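Edatus Open Day

The Edatus Open Day is a public demonstration of robot training methods held by Edatus, a company that develops software for automated handling. It takes place in the company's own working rooms, and visitors follow the staff during normal work. The event was first held in April of the year after the company moved to its present building, and it was later moved to the end of summer.

Background

Edatus was started by Quentin Bailly, an engineer who had worked before on packing lines. In its first years the company received visitors only by appointment. These visits were mostly made by customers, among them the kitchen supplier Doltex, and they were limited to a talk and a short film. Bailly later wrote in the company newsletter that the guests "asked always to see the people, and we showed them slides." The open day was the answer to this request.

The organization was given to Imelda Lacson, who is responsible for the training of new operators. She decided that there would be no stage and no fixed seats. Groups are small and each group stays with one operator for the whole visit.

Program

The program has 2 parts. The first is a walk through the upper floor, where operators carry out household and office tasks by hand, using a gripper that records the movement. The second is a discussion on the ground floor, in which the recorded material is shown on a large screen and the visitors can ask questions.

The edition of 2021-08-22 was the largest until then. In that year 96 visitors were admitted and the staff recorded 900 short tasks during the day, all of which were later checked by hand. The tasks included folding napkins, closing boxes and putting cups back on a shelf. Visitors above the age of sixteen were allowed to try the gripper for themselves – a part of the program that has been kept in all later editions.

Equipment

The operators work with a hand-held gripper of the type called Bromis inside the company. It is carried by the operator and has no arm behind it, so the person must do the walking and the reaching. The name is also used for the software that stores the recordings.

A practice room called Bautista is reserved for visitors. It has lower tables than the work area, and the tasks there are chosen to be possible without training. Most visitors need several attempts before they can pick up a flat object, such as a spoon or a card, and Lacson has described this difficulty as the most useful lesson of the day.

Work on the upper floor

The upper floor is open around a stairwell, and the groups are asked to keep the stairs free. Several persons can be at work there at the same time, each with a different task. The gripper has a white body with a black rubber pad, and the operator also wears a camera on the head.
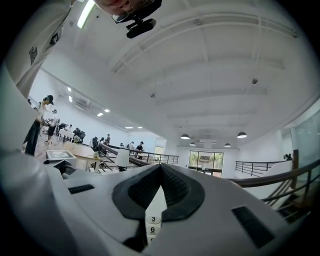
Reception

The open day has been reported mainly in local newspapers. The reports were friendly, but 2 of them remarked that the discussion was too technical for families. Since then a shorter discussion is offered in the morning – with simple words and without the diagrams.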